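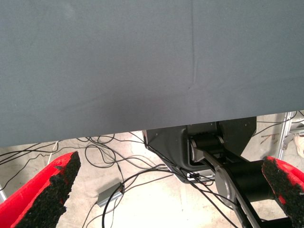 Disagree with most of this already. According to kestrel_rn the 3 minute rule for cuff readings in kids is "a nice idea for people with empty waiting rooms," and I kind of get it. A toddler is not going to sit still with feet supported. Not happening.

Anyway, original question again for the ones who skipped it. Peds clinic, we switched to the Skonon automatic cuffs in May. Numbers run high compared to manual. Not crazy high, up to 8 points systolic. Same arm, same kid. Anyone else? 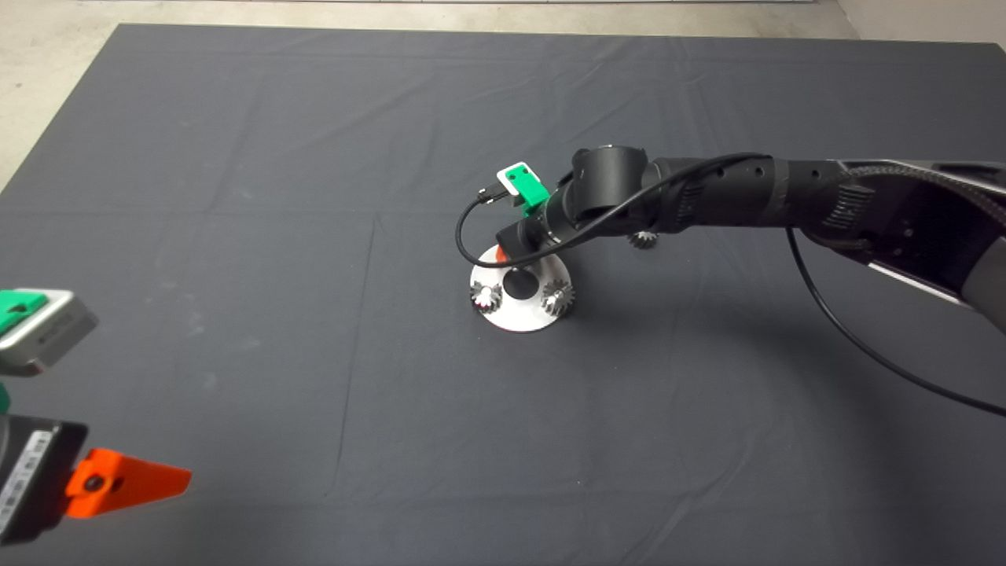
We also tried going down a cuff size and that made it worse, obviously. Bladder width should be 40% of arm circumference and the Skonon small is too narrow for half my school age kids. So now I don't know if its the machine or the cuff.

Posted by marrowbone, October 1, 2018

tidewater77
Cuff. It's always the cuff. Measure the arm, don't eyeball it.

marrowbone
We do measure. Midpoint, tape, written on the chart. Thanks tho

kestrel_rn
Automatic ones aren't measuring the same thing. They pick up oscillations and work out systolic from that, every company does it their own way. Any high reading gets repeated by hand here. No exceptions. Takes longer, yes

tidewater77
Sure but 8 is a lot to blame on the algorithm. Had the Inico units at my last place and they were fine against manual.

plainfield_pa
Fine in who? Adults? Ask if they were validated in children. Lots of them weren't, or only in teens.

tidewater77
Mixed clinic. Mostly adults, ok. Fair point.

marrowbone
Rep says validated down to age 3. Asked for the paper, got a brochure.

plainfield_pa
lol. Ask again, in writing. And do your own check, two readings each way, switch the order so the first one isn't always the machine. First reading is nearly always the high one in a scared kid. If you always go auto then manual there's your difference right there

marrowbone
Oh. We do always go auto first. Hm.

kestrel_rn
Order matters but I wouldn't stop there. Crying, talking, arm hanging down, all of it adds up. Still say manual to confirm before anybody gets labeled hypertensive

owlet
Clarau clinic here, we use the Fu cuffs on the same type of monitor. Not sure you should mix brands though, ours got told off for it

tidewater77
You should not mix brands. Tubing fits, doesnt mean it reads right.

marrowbone
Ok will flip the order and log it for the next batch of well visits. Will post the numbers when I have them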